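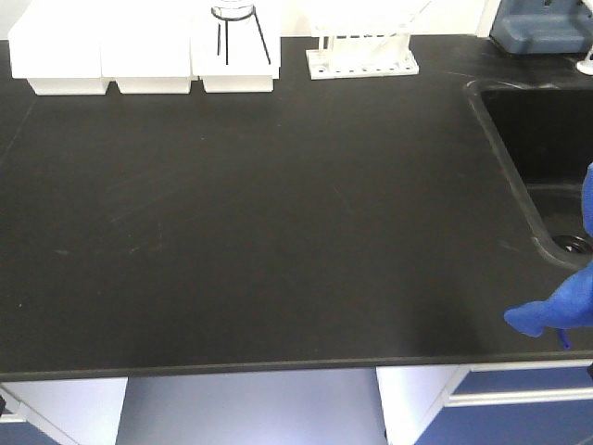 Blue gripper at the sink end of the bench.

How to compare two grippers before you pick one

Most grippers look fine on a data sheet. The differences show up after a few hours on your own bench, with your own parts and your own lighting. This page covers the short comparison we run at Gistness when two candidates are close in price. We used it last to choose between a soft-covered gripper from Stititz and a two-finger parallel gripper from Gebru.

You need the following:

Both grippers and their mounting plates
A wrist camera and one fixed camera that sees the workspace
A controller that can run both grippers from the same script
A kitchen scale
A set of test objects from your real job

Step 1. Clear the work surface

Move cables, tools and parts off the area the arm will sweep through. A dark matte top is good for this because it doesn't throw glare back into the wrist camera. Wipe it down. Small specks don't matter for gripping, but they can confuse a simple blob detector, and you will waste an afternoon on it.

Set the payload and tool center point for the first gripper before you move anything. If you skip this, the arm will sag or drift in hand-guide mode and you will blame the gripper.

Step 2. Check the wrist view with the fingers closed

Bring the arm to your home pose, close the fingers and look at the camera feed. You want both fingertips visible, with enough table beyond them to see an object coming. Pick a fixed feature at the far side of the table to use as a landmark.

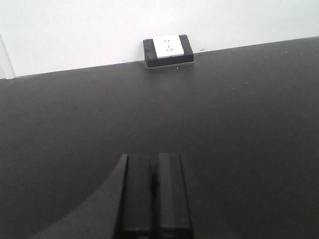 Wrist view with the black outlet housing at the back of the table. The fingers are open only slightly.

Save one still at the home pose and write down the joint angles. Each time you swap grippers, go back to those angles and compare. If the landmark has moved in the picture, the camera bracket has shifted, and any calibration you did earlier is no good.

Check how much of the view the gripper body takes up. A wide housing can hide the side of the table you most need to see. You can tip the camera up to get around this, but you lose sight of the last stretch of the approach.

Step 3. Run empty cycles

Open and close each gripper 300 times with nothing in it. Log the commanded position and the reported position on every cycle. We keep ours in a plain text file, one line per cycle.

Look for drift. A small steady offset is fine and can be corrected in software. An offset that grows means something is slipping or warming up, and you should find out which before going on.
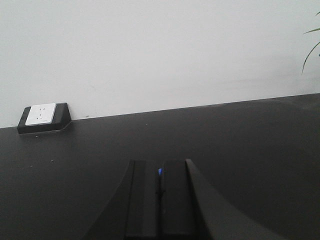
Keep the arm still while the cycles run. It is tempting to combine this with a motion test to save time, but then you can't tell a finger problem from an arm problem. Do the motion test afterward, at the speed you plan to use in production, and save a few stills from each pose.

Step 4. Grip your own objects

Choose seven objects and do the same number of picks on each, with both grippers. Include at least one that is thin, one that is smooth and one that is heavier than you would like. Weigh them all and stay under 1000 grams unless both makers rate their gripper higher.

Score each pick as held, slipped or missed. Don't add a "nearly" column. Hold each object long enough to move it to the drop point at normal speed, then set it down.

We look for 98 percent held on the ordinary objects and accept less on the awkward ones. Soft fingers and flat fingers tend to fail on different things — that is worth more to you than the overall score, so keep the results by object.

Step 5. Swap and repeat

Change the gripper, reset the payload and tool center point, return to the home pose and start again from Step 2. Use the same force limit if both units allow it. If they don't, write down what you used.

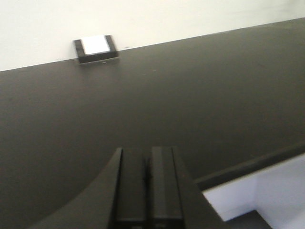
Tarnska: We do nearly the same test, but we run the first gripper a second time at the end. Twice now the repeat came out worse than the first run, and the cause was a loose mounting screw both times. It adds a morning. I would also put the force limit in the log file name, or you'll be guessing at it a month later.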